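Can a machine wipe my table yet?

A column from the workshop end of the building

Readers of the August issue will remember I promised to find out whether robots are ready to take over the jobs we all put off. I had several letters about it, most of them hopeful and one of them (hello, Florian Eder) quite cross. So I spent two afternoons at Ostapchuk, the little furniture repair shop in Pluvemwood, asking everyone in reach what they would happily hand over to a machine and what they wouldn't.

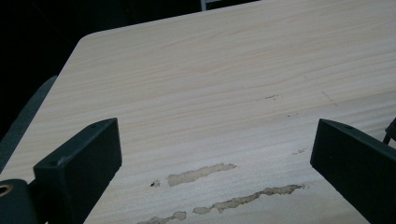

The trouble with tables

Everybody starts with wiping down. It sounds like the easiest chore going – flat surface, cloth, back and forth, done. Shivam Agarwal, who has been trying out gripper tools for Zunia for longer than he cares to admit, laughed at me when I said so. A brand new table is fine, he told me. It's the tables people live with that cause the bother.

Take a pale wood-grain top with the surface scraped away in ragged streaks, so you can see the rougher grey-tan stuff underneath. You or I would know at a glance that it's damage and leave it be. A machine has to work out whether it's looking at dried porridge, a bit of tape, a shadow or a hole in the finish. Guess porridge, and it'll scrub away at the torn edges and make them worse. Guess damage every time, and you've got a robot that politely wipes around your breakfast for ever!

And then there are the small marks, the odd scratch or a little cluster of dark dots. Is that grain? Is it a crumb? I have a table at home I've owned for 17 years and I still try to pick a knot off it now and then, so I'm not going to be too hard on the machines.

What about the mending?

This was the bit I really wanted to know. Yurii Hutsuliak does most of the surface repairs at Ostapchuk and he let me have a go at one (a test piece, thank goodness). You lift whatever is loose at the edges, fill the gap, let it set, sand it level and then match the colour, and it's the sanding that got me. He does it mostly by feel. He runs a fingertip over the join, gives it two more strokes, feels it again and stops. I asked how he knew to stop and he just shrugged and said it had gone quiet.

Shivam reckons two hard fingers can hold a sanding block well enough today. Pressing evenly is coming along too. Knowing when it's "gone quiet" is another matter, and he wouldn't give me a year for it, though I did ask more than once.

Where they do earn their keep

I don't want to sound gloomy, because some of what I heard was very cheering. Arsen Vasylenko used to work at the Skesotitz plant, where a machine sorted screws and fittings into trays all day, 400 to a tray, and he says he never once missed doing it himself. Same part, same place, same light, and it went along beautifully. Move the tray a hand's width and somebody had to come over and help.

That seems to be where we are, then. If the job stays still, a machine can very likely do it. Homes don't stay still, and mine certainly doesn't. Chairs wander, people leave mugs about, and the light in my kitchen is dreadful after four o'clock.

My own score, for what it's worth: vacuuming, yes. Sorting, yes if you're tidy. Wiping a table, nearly, provided it's a nice table. Repairing one, no, and Yurii can stop worrying.

Demyd Demchenko has asked me to look at laundry folding next, and I've said I will. If you've got a machine at home that does a chore well (or does it terribly, which I'd enjoy even more), drop me a line by 10/19/18 and I'll try to squeeze you in.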